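The Eulogy

17 shares
87 comments

The company was called Plastasex, and everybody who worked there had stopped hearing it. It made garden chairs. The founder had combined the words "plastic" and "sextet," the chairs being sold in sixes, and by the time a dictionary was brought to his attention the sign had been paid for.

Laimutė Bite answered the complaints. She had a desk by the radiator and a drawer full of broken armrests, which customers mailed in as evidence. In October the founder died, at home in Stollach, and the following morning the sales manager came by her desk and stood there admiring the radiator.

"You write so well," he said. "The letters. Very warm."

"They say we don't give refunds."

"But warmly."

So it was settled that she would give the eulogy. The sales manager had a bad back and the accountant had a wedding. Laimutė had once seen the founder from a bus. She asked what he had been like, and the sales manager thought for a while and said that he had been tall.

She was given a train ticket, a room at the Hotel Czarnecka for one night, and an envelope containing the order of service.
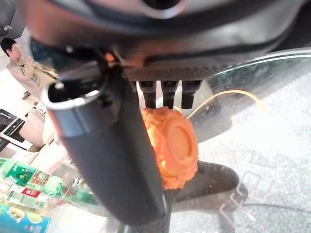

The Hotel Czarnecka

The train to Stollach stopped in Sivar for an hour and a half so that the driver could have lunch. Laimutė used the time to write an opening. "We are gathered today," she wrote, and looked out at Sivar, which had a grain silo and a dog, and crossed it out. Every sentence she tried slid toward the same place. By the time the driver came back, wiping his chin, she had a full page that began with sincere regret and ended by asking the mourners to keep their receipts.

At the hotel the clerk gave her a key attached to a brass pear the weight of an actual pear, possibly two.

"You're here for the chair man," he said.

"I'm giving the eulogy."

"Oh, so is Mrs. Grabowska."

Laimutė said there must be some mistake, and the clerk said that there usually was, with Mrs. Grabowska, and that breakfast ended at nine.

She found Lucyna Grabowska in the bar, a small woman in a large black hat, working through a bowl of soup with her speech propped against the salt. It was a thick speech. It had tabs. Lucyna had been the founder's first wife, it emerged, and also his third, and she felt this gave her a balanced view.

"And you are what?" she said.

"Complaints."

"Good. Sit down. I have several."

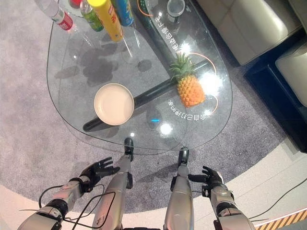 "How long were you married to him?"

"Eleven years the first time and four the second. He improved a little in between, but he had let himself go by the second wedding."

Laimutė took out her pen out of habit. Lucyna spoke for most of the evening. The founder had hummed. He had bought a boat and kept it in the dining room. He told the same story about meeting a bishop in an elevator, and over the years the bishop had been promoted to cardinal and the elevator had got stuck. He never once sat on one of his own chairs, because he said they pinched.

"They do pinch," said Laimutė. "It's the seam under the left thigh. We get 315 letters a year about the seam."

"What do you tell them?"

"That it's a feature of the molding process and we value their thigh."

Lucyna put down her spoon and looked at her for the first time with real interest. Then she ordered another soup and two glasses of the local plum brandy, and the work began in earnest.

They took his whole life and answered it. Lucyna would state the grievance, and Laimutė would write back on behalf of the deceased. Regarding the boat: he thanked her for bringing this to his attention. Regarding the matter of her sister, at Easter: he was sorry to learn that her experience had fallen short. Regarding the humming, he could only say that it was within normal tolerances. Around midnight the clerk began putting the chairs up on the tables, and since they were Plastasex chairs, two of them lost a leg.

"Ask him why he sold my piano," said Lucyna.

Laimutė wrote for some time. She crossed out "unfortunately." She crossed out "at this time." In the end she had one line, and she turned the page so Lucyna could read it. It said that he had needed the money and been ashamed to say so.

"He wouldn't have put it like that," said Lucyna.

"No. I can change it."

"Leave it." She folded the page and put it inside the hat, where there seemed to be other papers.

The Service

The church in Stollach held 100 people and had drawn a fair crowd, many of whom turned out to be owed money. The pews were oak. An extra row had been made up at the back with chairs donated by the firm, and the people seated there shifted from side to side all through the first hymn.
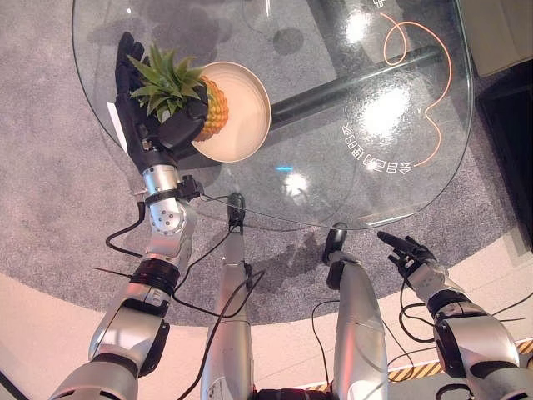
Pineapple on a plate.

Lucyna went first. She climbed into the pulpit, arranged the tabs, took off her reading glasses, and said that he had been tall. Then she sat down again. The priest, who had been told to expect an hour, was caught with a lozenge in his mouth, and there was a pause while he dealt with it.

Laimutė went up next with her photograph of a chair and no speech, the speech being in the hat. She told them the one about the bishop in the elevator. She gave it the full cardinal, and had the elevator stuck from the fourth floor until evening. Several people in the front pew moved their lips along with her. At the place where the cardinal asks him to hold the sandwich, an old man by the pillar laughed so hard that he had to be taken out, and he could be heard in the porch, telling it again to the driver of the hearse.

On the train home she opened a letter she had brought with her from the office. A customer in Sivar had enclosed an armrest. Laimutė wrote "Dear Sir," and then, after the second tunnel, "You're right, they pinch," and went down the corridor to see if anyone was selling coffee.

Share this story: 87 comments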